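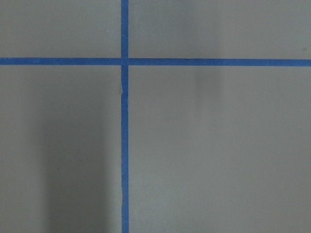
Schritt 1: Arbeitsfläche mit Klebeband einteilen

Bevor die erste Demonstration aufgenommen wird, bekommt die Tischfläche ein Kreuz aus blauem Klebeband. Auf mattem Grau ist es in der Handgelenkkamera deutlich zu erkennen. Die vier Felder müssen nicht gleich groß sein. Wichtig ist, dass sich das Band während der gesamten Aufnahmereihe nicht verschiebt. Kleine Falten und unregelmäßige Kanten können bleiben.

Die Felder werden im Protokoll mit OL, OR, UL und UR bezeichnet, immer aus Sicht der Handgelenkkamera in der Startposition. Wer am Tisch steht, sieht sie unter Umständen andersherum. Am besten legt man einen Zettel mit den Kürzeln neben die Tastatur.

Schritt 2: Licht festlegen

Deckenlicht einschalten, Jalousien schließen, Schreibtischlampen aus. Weiche Schatten auf der Fläche sind zulässig, auch solche, die der Arm selbst wirft. Harte Glanzstellen dagegen stören. Treten sie auf, die Leuchte zur Wand drehen und ein neues Testbild aufnehmen.

Belichtung und Weißabgleich der Kamera auf manuell stellen. In Brevum steht beides unter „Aufnahme > Kamera > Feste Werte“. Bleibt die Automatik aktiv, ändert sich der Grauton, sobald ein helles Objekt ins Bild kommt.

Schritt 3: Leerbilder aufnehmen

Vor jeder Sitzung werden 8 Bilder ohne Objekt gespeichert, aus der Startposition und mit geöffnetem Greifer. Sie kommen in den Unterordner „leer“ und werden nicht zum Training verwendet. Mit ihnen lässt sich später prüfen, ob Kamera oder Band verrutscht sind. Dazu das erste Leerbild der neuen Sitzung über das der vorigen legen und den Kreuzungspunkt der Streifen vergleichen.

Flecken und Krümel vorher abwischen. Was sich nicht entfernen lässt, wird mit Feldkürzel im Protokoll notiert.

Schritt 4: Startpositionen verteilen

Für die Aufgabe „Greifen und Umsetzen“ sind 200 Demonstrationen vorgesehen, in jedem Feld 50 Starts. Das Feld wechselt nach jeder Aufnahme in der Reihenfolge OL, OR, UR, UL. Innerhalb eines Feldes das Objekt jedes Mal etwas anders ablegen und auch drehen. Das Zielfeld gibt Puvell vor und zeigt es vor dem Start auf dem Bildschirm an.

Auf dem Band selbst wird nichts abgelegt. Solche Fälle gehören in eine eigene Reihe, die erst nach der Grundreihe aufgenommen wird.

Schritt 5: Demonstration führen

Arm in die Startposition fahren, Aufnahme starten, einen Moment warten, dann losfahren. Gleichmäßig bewegen und vor dem Schließen des Greifers nicht zögern. Lange Pausen übernimmt das Modell später als Verhalten. Nach dem Ablegen den Greifer öffnen, senkrecht abheben und erst dann stoppen.

Beim Führen die Hände aus dem Kamerabereich halten. Ist eine Hand im Bild, die Aufnahme verwerfen und denselben Start wiederholen.

Schritt 6: Kennzeichnen und aussortieren

Jede Aufnahme erhält direkt nach dem Stopp eine der Marken „gut“, „Korrektur“ oder „verworfen“. „Korrektur“ steht für Durchgänge, in denen nachgegriffen wurde und das Objekt trotzdem im Zielfeld angekommen ist. In unserer ersten Reihe blieben 131 Aufnahmen mit der Marke „gut“ übrig. Der Rest musste ergänzt werden, was einen weiteren Nachmittag gekostet hat. Also genug Zeit einplanen.

Verworfene Aufnahmen nicht löschen, sondern in den Ordner „aus“ verschieben. Die laufende Nummer wird nicht neu vergeben.

Schritt 7: Export

In Puvell die Reihe auswählen, „Leerbilder ausschließen“ anhaken und exportieren. Das Protokoll liegt als Textdatei im selben Verzeichnis. Das Band bleibt kleben, bis der Export einmal vollständig geladen und stichprobenartig angesehen wurde.

Stand: 2. Juli 2024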